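Portela Workshop Notes: Tips for Picking Gripper Fingers and Wrist Cameras

We spent most of June swapping fingers, cameras and controllers in a room set up for bedside jobs, and I had so much fun that my notes ran to 50 pages. What follows is the useful part, boiled down for anyone who has an arm at home or in a small shop and wants it to do ordinary chores. You don't need the most expensive parts! You need a decent pair of fingers, a wrist view you can trust, and the patience to change one thing at a time.

Start with fabric. Everybody wants to start with blocks and cups, but a sheet will teach you more about a gripper in ten minutes than a cup will all afternoon.
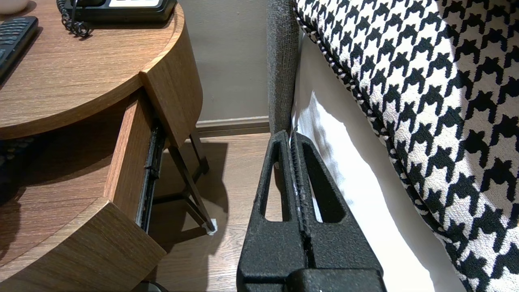 SOFT GOODS AND BEDDING

Narrow tips win on sheets. The tapered fingers took a thin strip of the edge and let the rest hang, and you could see the floor and the sheet through the finger cutouts. Our wide Irkormont pads kept gathering up a big wad of cloth, fine for tossing towels in a hamper but hopeless for straightening a bed.

Close slowly for the last bit of travel. We set the Ovora controller to drop its closing speed near the end and the missed grabs went way down. If yours has no such setting, two short close commands do nearly the same job.

Go for the plain sheet before the fancy throw. Heavy pieces with a corded border want a bigger bite, so save those until you like your settings.

Cutouts in the fingers are a gift. I had assumed they were there to save weight (maybe they are), but with a camera on the wrist you can look right through them at whatever is behind. After a week with the open fingers I didn't want to go back to the solid ones.

GETTING THE CAMERA RIGHT

Before you chase a single task, park the arm with the fingers closed and look at what the camera gives you. Both tips should be in view, with plenty of room past them. I like to do this facing a wall and a stretch of floor, with some furniture off to one side, so there are near things and far things to judge by.

Check the seam between the fingers while you're there. If it looks even from base to tip, the fingers are mounted straight. If it opens up on one side, loosen the screws, close the gripper, and snug them down again. It takes three minutes and saves you so much grief.

Look for cords, too. A thin gray cable on a pale wall is easy to overlook on a small screen, and a coiled phone cord on a tabletop is just the sort of thing fingers love to snag.
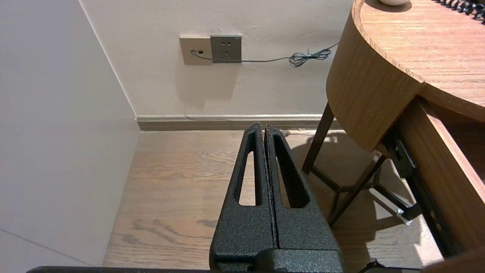
Fingers closed, with the wall plates, the gray cable and the table legs in view.

Matte black fingers have been a joy under every lamp we own. The shiny set from Zastside threw little highlights that wandered around as the wrist turned. A light sanding fixed most of it, so don't throw yours out.

Keep a drawer open in your practice setup. The side panel and the metal slide give you edges at different heights, and you'll quickly learn how much clearance the wrist needs.

Rounded tabletops are their own adventure. Come in low and pointing up, and watch the tips against the rim. The shadow of the wrist on the wood helps as well, and I've gotten into the habit of glancing at it before every small move. Label your gear in marker while you're at it, on a flat top where you can read it.

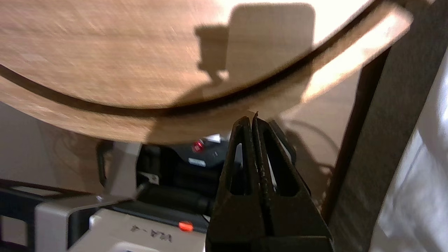

CHOOSING A CONTROLLER

Pick the one with the best slow speed. Top speed is fun for one evening, and then you never use it again. The Ovora creeps along beautifully, and the older Irkormont box is nearly as good once you turn its smoothing down to 16.

Save your settings under names you'll recognize later. "Sheet, narrow tips" beats "test 3" every time.

Keep spare finger screws in a jar by the bench, and buy more than you think you need.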